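Household Storage and Sorting - Unit 4 handout
Decorated tins, card boxes and printed keepsakes
Instructor: Kamala Raju
Ondamcombe Adult Learning, Room 2

Read this before the July session. Bring one decorated container from home, with whatever is in it. Do not empty it first. We will do that in class.

1. What this unit covers

Unit 3 dealt with plain storage: bins, jars, shoe boxes. Those are easy to judge by size and condition. Decorated containers are harder. A cookie tin with a floral lid may hold sewing supplies, old receipts or nothing at all, and people keep it for the lid. Greeting cards and gift boxes cause the same trouble. They take up space and have no fixed place in the house.

By the end of the unit you should be able to sort a mixed group of these items, clean the ones you keep, and label them without damaging the print.

2. Terms

Printed tin: thin metal with the design printed directly on it. The edge is usually rolled. Most lids are slightly wider than the body.

Paper-covered box: card with a printed sheet glued over it. Corners wear first.

Foil or gilt finish: a metallic or speckled layer over the base color. It rubs off more easily than flat ink. Treat any gold or silver area as fragile until you have tested it.

Keepsake: an item kept for its own sake. If it also stores something, list it under storage and write K beside it.

3. Sorting

Work on a cleared table with a towel spread over it. Lids go to the left, bodies to the right. Match them before you decide anything. Unmatched lids go in a separate pile and stay there until the end.

For each container, write down the contents, the size across the longest side, and the condition of the rim and corners. The sheet has space for 65 entries. The Iyer household, which we use as our case study, started with 89 containers and filled a second page. Most of theirs were tins from one kitchen cupboard and the shelf above the coat rack.

Then sort by use:

Keep in use. It closes properly and holds something you reach for.
Keep as keepsake. It stays on a shelf or in the keepsake box.
Pass on. Clean, complete, no rust.
Recycle. Metal and paper go separately. Check local rules for foil-covered card.

Leave the keepsakes until last - they take longer, and people get stuck on them early in the day.

4. Cleaning printed surfaces

Start dry. Use a soft cloth and wipe in one direction, from the center to the edge. Small dark spots on a printed surface can be dust, wear or part of the print, so try the cloth before anything wet.

If dry wiping is not enough, dampen a corner of the cloth with plain water and test it near the rim. Wait a minute. If color shows on the cloth, stop. Do not use scouring pads or kitchen spray. Dry metal rims right away, and leave lids off overnight.

Paper-covered boxes are never wiped wet.
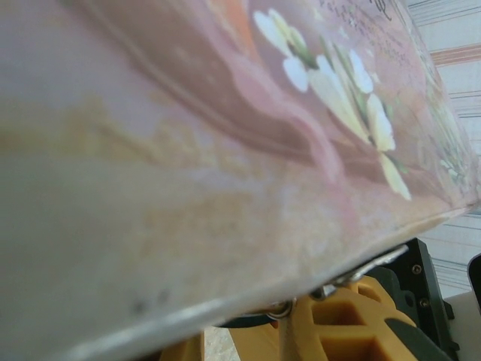 Can you put an adhesive label on a printed lid?
It is better to put it on the base or tie on a card tag, as the glue can lift the ink when the label comes off.

5. Labels and placement

Write the contents and the month on the tag. Stack tins no more than three high, largest at the bottom. Keep paper-covered boxes out of direct sun, where pinks and purples tend to fade.

The Gravari shelf plan from Unit 2 still applies: daily items between waist and eye level, keepsakes above.

6. Before next time

Complete one sorting sheet for a single cupboard or shelf. Write up to 300 words on one item you found hard to place and where you put it. Hand both in at the Stesuvlow desk by 4 p.m.

Spare sheets are in the tray by the door.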